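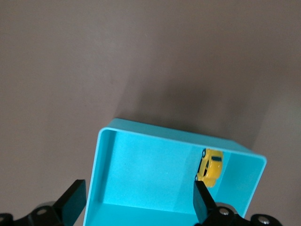
4. Equipment Planning and Cost Allocation

Figure 3. Wrist camera view during the toy retrieval task. The yellow toy car rests inside the turquoise box near one side wall, with the right finger reaching into the box and the left finger outside it.

4.1 Basis of the estimate

The budget for the second collection site was prepared in September from the usage logs of the first. The logs cover 1,504 episodes, of which 1,333 were retained after review. Retention was used to set the number of operating hours to be funded, and no allowance was made for improvement in operator skill. Costs were divided into arm and controller, end effector, wrist camera, task objects, and service.

Task objects of the type in Figure 3 are a minor cost. The open plastic box and the toy car can be replaced from general retail stock, and both were entered as consumables. The end effector is a different matter. When a small object lies close to a wall, one finger must work inside the container while the other may remain outside it, and the fingers are then exposed to side loads that a parallel grasp on an open table does not produce. Finger plates were therefore budgeted per arm and per quarter, separately from the gripper body.

4.2 Supplier comparison

Quotations were requested from Grelska and Sevach for the same two-finger configuration. Grelska quoted the gripper, mount, and camera bracket as one assembly. Sevach quoted them as separate lines, with a higher initial price and a lower price for replacement plates. Over the planned service period the Sevach offer had the lower total, provided that plates were ordered in lots of 40. Below that lot size the order of the two offers reversed.

Lead time was treated as a cost. An arm without a working gripper still occupies floor space and a trained operator, and this idle charge was added to each offer at the internal rate supplied by Hauksdóttir. Holding spare plates on site removed most of the charge under either supplier.

4.3 Reserve

A reserve of 10 percent was applied to the end effector and camera lines only. The Sallgate site has no machine shop, and repairs to linkages or fasteners there require shipment. E. Vigfúsdóttir proposed a shared spare gripper for the two sites; the proposal was costed but excluded from the present estimate pending agreement on transport. F. Østergaard reviewed the allocation of operator hours.

Computing and storage are outside the scope of this section and are treated in Section 5.

Search this volume Enter keywords Go

Contact the editors | Copyright the authors | Back to top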